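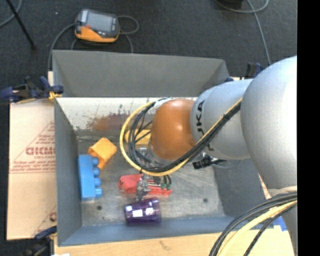 Who says a robot is safe?

People who sell robots like the word "safe". It goes on posters and on boxes, and grown-ups tend to nod when they hear it. I'd like you to be a bit harder to please. When somebody tells you a robot is safe, ask them: safe for whom, doing what, and who checked?

A robot arm can pick up a plastic cup, but it has no idea what a cup is for, or what a finger is for. It moves when its instructions tell it to move. If your hand is in the way, the arm may stop, or it may not, depending on what people built into it and whether that part is working. So there are rules.

What is a standard?

A standard is a long set of rules that lots of people have argued over and then written down. Some standards for robots say how an arm should be built. Others are about the place where it works, such as where people may stand and how the arm must be stopped. They are very dull to read. I have read parts of a few, and I needed biscuits.

A standard can't jump up and press a button for you, though. It only helps if people do what it says when they are tired and want to go home.

The box you hold in your hand

Many big robot arms come with a control pendant, a sort of chunky handheld box with a screen, joined to the rest by a cable. The person teaching the arm uses it to move the arm a little at a time. Pendants usually have a stop button as well.

Hrefna Overgaard teaches people to use robot arms, and she has a rule about pendants: know where yours is before anything moves. It may be lying on the floor behind a bin, and that could be fine while everyone is standing well back. If you are close to the arm and teaching it, she wants it in your hands. "A stop button you can't reach is a decoration," she told me.

Things that should stay put

If a bin slides, the arm doesn't always know. It may reach for the place where the bin used to be. Clamps are a cheap answer, and I trust them more than most clever ones -- as long as somebody checks they are tight.

Cables need looking after too. An arm bends and twists, and its cables have to bend with it without snagging or rubbing through.

Does a good score mean it's safe?

Suppose a robot tries to pick up toys 133 times and drops only 3 of them. Well done, robot! But that tells you how good it is at picking up toys. It tells you nothing about what happens when a person leans in. Kári Eskildsen, who checks workshops, gets shown scores like this all the time. He asks to see the stop button tested instead, and then he asks to see it again.

Questions worth asking

Where is the stop button, and who can reach it?
When was it last tested?
How close may I stand when the arm is switched on?
What does the arm do if the power goes off?
Who is allowed to change the rules?

If the answer is "don't worry about it", stay behind the line and ask somebody else.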